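Gallidwood Residents' Forum > Local Services > Container Deposit Machine at the Nommont Road Parking Lot

Posted by GRA_Secretary
The Association has been informed that the town intends to place a container deposit machine at the Nommont Road parking lot. Written comments are open until the end of May. Members are asked to state their street when replying, so that their views can be recorded properly.

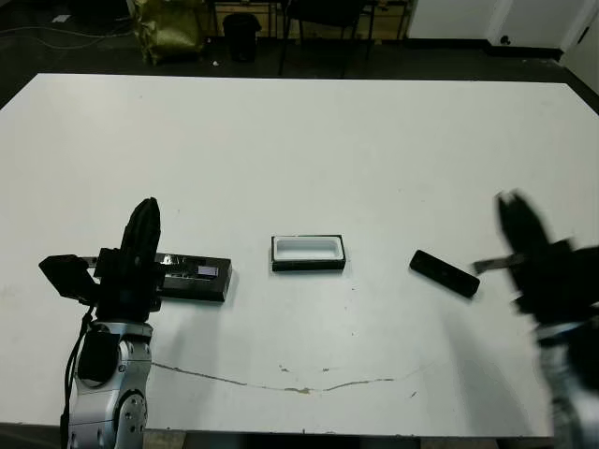 White table

Posted by nommont_rd_18
I wish to register an objection. The proposed site is directly across from my front gate, and the notice gives no operating hours. Glass is noisy. The lot at Thambiah Park has no houses beside it and should have been considered first.

Posted by ParkSideResident
With respect to the previous member, Thambiah Park was considered. It has no power supply on the parking side, and the trenching would have to cross the ball field. I support the Nommont Road site, provided that the hours are limited.
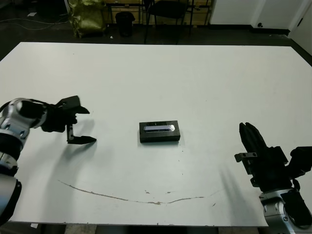
By Jyoti Kushwaha, Forum Moderator

Members have asked me to set out what the notice contains. The machine would take up 2 parking spaces and hold up to 2000 containers before it must be emptied. The operator named is Davevix. Refunds would be paid by printed voucher or bank transfer. The notice is silent on hours, lighting and litter pickup, and I suggest that comments deal with those points.

Posted by nommont_rd_18
I thank the moderator. Two spaces is a considerable loss on market mornings. I counted 29 cars waiting or parked along the shoulder at 9 a.m. last month and sent that figure to the town. I have had no reply.

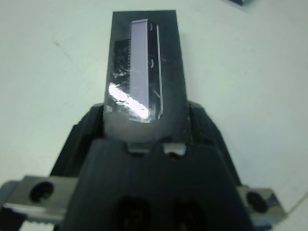
Hours of Operation

Posted by GRA_Secretary
The Association proposes to request hours of 8 a.m. to 6 p.m. Any member who disagrees should say so in this thread before the draft letter is sent.

Posted by ParkSideResident
I disagree in part. People who work shifts cannot reach the lot by 6 p.m., and the school's collection drive depends on parents coming after work. An 8 p.m. closing would be reasonable.

Posted by nommont_rd_18
It would not be reasonable to those of us with small children asleep. I ask that my objection to any closing time after 6 p.m. be recorded separately.

Posted by GRA_Secretary
Both positions will be included in the letter.

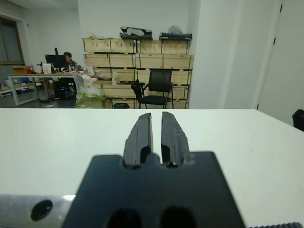 Posted by coralbell
Could the letter also ask who is responsible for emptying the machine when it is full? Bags left on the ground will end up in the creek.

Posted by GRA_Secretary
The point has been added to the draft.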